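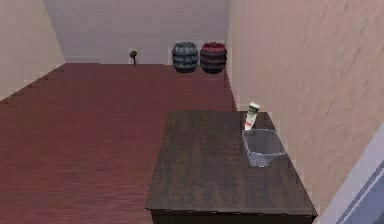 Simulation / Scene setup

September, student manipulation project. Entry started 14.20, after the group meeting.

Room B is now the default test room. Table against the right-hand wall, clear bin on top, white tube standing upright behind it. The two barrels are at the back wall, grey next to red, well out of reach. They stay in as background so the view has something at long range. No robot loaded for this entry, scene and assets only.

Task as agreed with Meenakshi: pick up the tube, put it in the bin, let go, retract. Success is tube inside the bin walls and at rest for 2 seconds. Teguh wanted the tube to end up lying flat as well. Left out for now, it can go in as a separate score.

Assets
Tube is from the Sutex set, mesh unchanged. Collision shape replaced with a convex hull. The original triangle mesh made it jitter when left standing, and after a long enough wait it walked across the table. With the hull it stays put.
Bin is Pei-shan's model. A single hull closes off the top, so the collision shape is five separate boxes, four walls and a floor. The tapered sides are approximated by tilting the boxes. There is a small gap at the corners, narrower than anything we intend to drop in.
Barrels are static, no mass. If anyone makes them dynamic, check the centre of mass first. The file has it at the base.

Settle test
Ran the scene for 4000 steps with nothing touching it, 20 different seeds. Tube still upright in all 20. Small drift in yaw, not worth chasing. Same test with table friction halved: two falls, both with the tube started at the largest tilt. Friction put back to the original value.

Rendering
The transparent bin is the awkward item. On the dark wood the rim shows well enough but the walls nearly vanish, and the depth output goes straight through them to the tabletop. Wahyudi's segmentation script (Oei branch) returned a usable mask in 47 per cent of the test views. Most of the failures were low viewpoints with the tube directly behind the bin. Options are an opaque bin for training and a clear one for testing, or a mask taken from the simulator — the second is quicker but tells us nothing about the real bench. Try the opaque one first.

Right wall texture is much rougher than the left. Left as it is. Randomised wall textures are on Teguh's list anyway.

To do
Vary the bin position, keeping a margin from the table edge.
Rename the tube asset, the present name clashes with one in Humik.
Ask Sugeng whether the lab machine can take the longer batch overnight.
Commit the bin collision file. Done 16.05, Pei-shan to review.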